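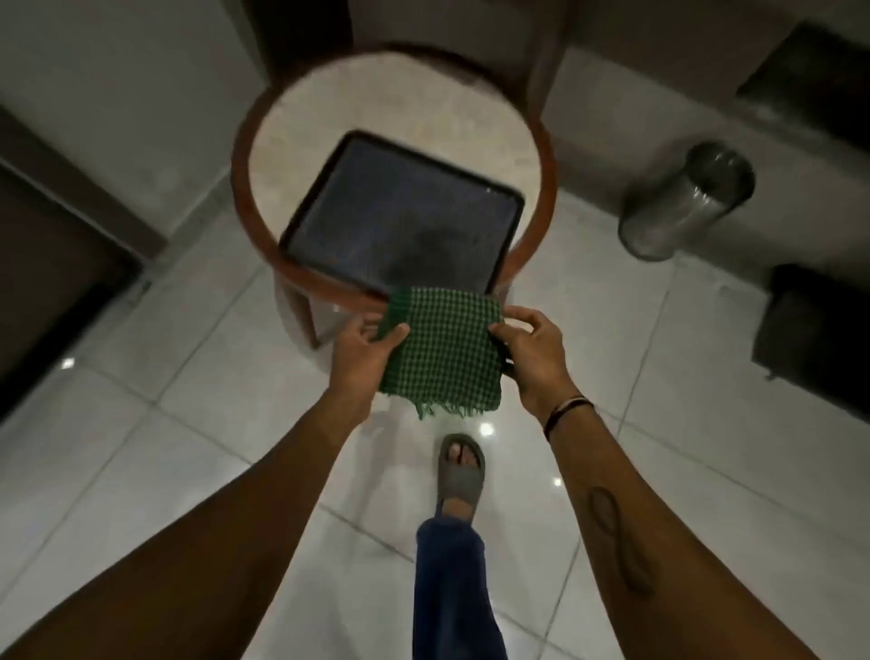

How to Test a Home Robot on Wiping Jobs

By Yvette Cloutier
March

Wiping is a good first test for any machine that is meant to help around the house. It sounds simple, and most people can do it while talking on the phone. For a robot it is still one of the harder chores. This guide sets out how we test it at Zillcombe, using a small wheeled robot, the Tirnus, with two arms.

Step 1. Pick one surface and one cloth

Start with a hard, flat top at a height the arms can reach. A side table with a tray on it will do. The tray matters because its raised edge gives the robot something to bump into. Use a thin cotton cloth. Thick microfibre is easier to grip, so it will flatter your results.

Step 2. Do the job yourself first

Wipe the tray by hand a few times and write down each stage: pick up the cloth, open it, lay it down, push, fold, put it away. People tend to leave out the folding. Most failed runs on our list went wrong there, or when the robot picked up two layers of cloth and thought it had one.

Step 3. Run the dry test

Let the robot do 100 runs on a clean tray before you add any dirt. Count a run as passed only if the cloth ends up flat, the tray has not moved more than 4 cm and nobody had to step in. Jarrah Grimshaw keeps our log and marks every touch by a person as a fail, even a small nudge.

Step 4. Add a spill on the floor

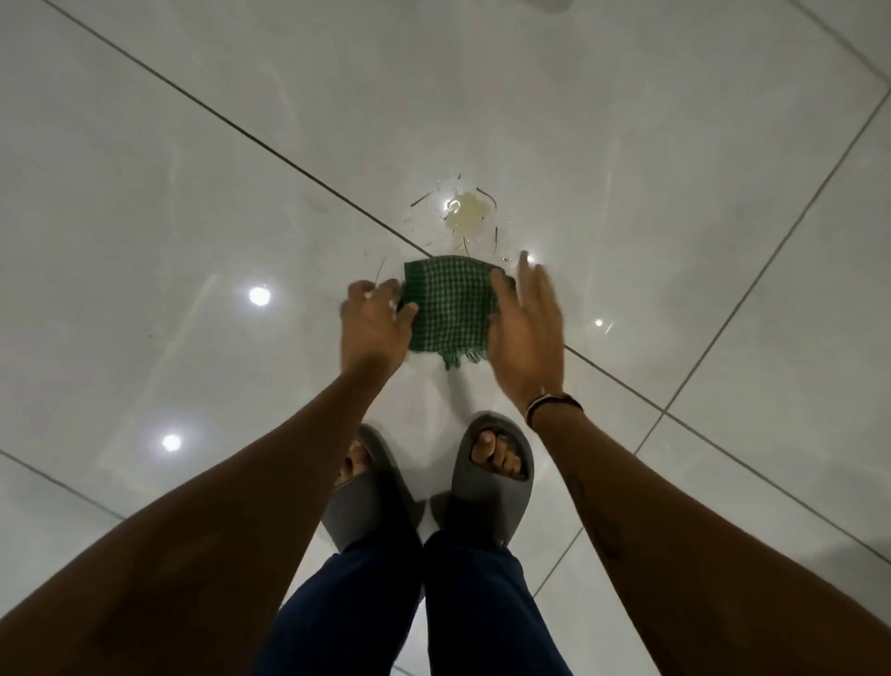

Floor spills are where the Tirnus still falls behind a person by a long way. It has to find the liquid, bend low enough to reach it and keep its own wheels out of it. Shiny tiles make the first part much harder, as a pale puddle and the reflection of a ceiling light can look alike to a camera, and thin dark shards lying round the spill have to be dealt with before any cloth goes down. A person sorts all that out at a glance. Our robot often wipes the reflection.

For your own test, use water with a little food colouring and leave out anything sharp. Add small bits of dark plastic later if you want to check whether the robot clears them first.

Step 5. Score the results

Give separate marks for finding the spill, wiping it and leaving the floor dry. A single overall mark hides too much. Over 301 floor runs, ours found the spill far more often than it cleaned it up.

If yours does well on the tray and badly on the floor, it is about where ours is. I would let it wipe a table with someone in the room. I would not leave it alone with broken glass.

Contact Zillcombe | Copyright Zillcombe, all rights reserved | Back to top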